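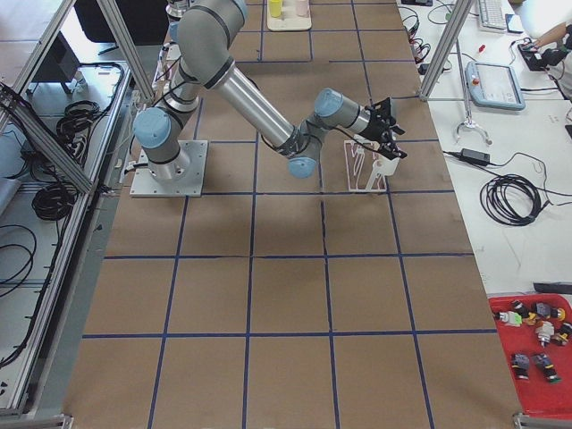
Pridcombe Heritage Visits

Visitor and site records for the Pridcombe valley ruins and museum

Summary

This dataset holds 1000 records of group visits to the old monastery ruins, the carved stones along the river track and the small museum at Pridcombe. Each record covers one group on one day. It was put together to help people who plan tours, write guides or study how travellers move between heritage sites in a rural area.

Version 2 replaces the first release. The older file had the museum and the ruins under a single site code, so please don't mix the two.

What is in the folder

visits.csv — one row per group visit
sites.csv — one row per site, with its name, type and opening season
notes.txt — comments copied from the paper visitor books, with names removed
CHANGES.txt — differences between the two versions

Fields in visits.csv

visit_id: a number from 1 to 1000
site_code: matches sites.csv
month: month of the visit, as a word
group_type: family, school, pilgrim, tour or other
group_size: number of people, including the guide
guide: yes, no or blank
transport: coach, car, bicycle or on foot
minutes: length of stay, from the gate log
comment: yes if there is a matching line in notes.txt

A blank means the entry was missing or we couldn't read it. Zero is never used for a missing value.

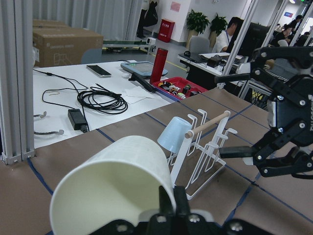

Of the 1000 visits, 472 have a comment. Most were written in English. The rest were translated before release, and the original wording is not included. Spelling was left alone except in place names, where three or four versions of the same village were turning up.

Where the records come from

Gate logs and visitor books were typed up by Bralevow, the tour operator that runs the valley coach. Museum entries came from the ticket system supplied by Perkalico. The site codes follow the Pichler survey of the valley, with one change: the upper and lower shrines are listed apart, as they have separate gates and are often visited on different days.

Known problems

The gate at the lower shrine is unstaffed in winter, so visits from June to August are undercounted there.

Pilgrim groups often arrive on foot and split up on the track. Some may appear as two smaller groups.

Length of stay at the museum is measured from ticket sale to closing of the ticket — if a guide forgot to close it, the value was set to blank.

The colour codes used in the paper logs before March were not carried over.

Use

Free to use for teaching, research and tour planning. Please credit "Pridcombe Heritage Visits, version 2". Don't try to work out who wrote any of the comments.

Corrections are welcome. Send the visit_id, the field and the value you think is right, and the change will go into the next release.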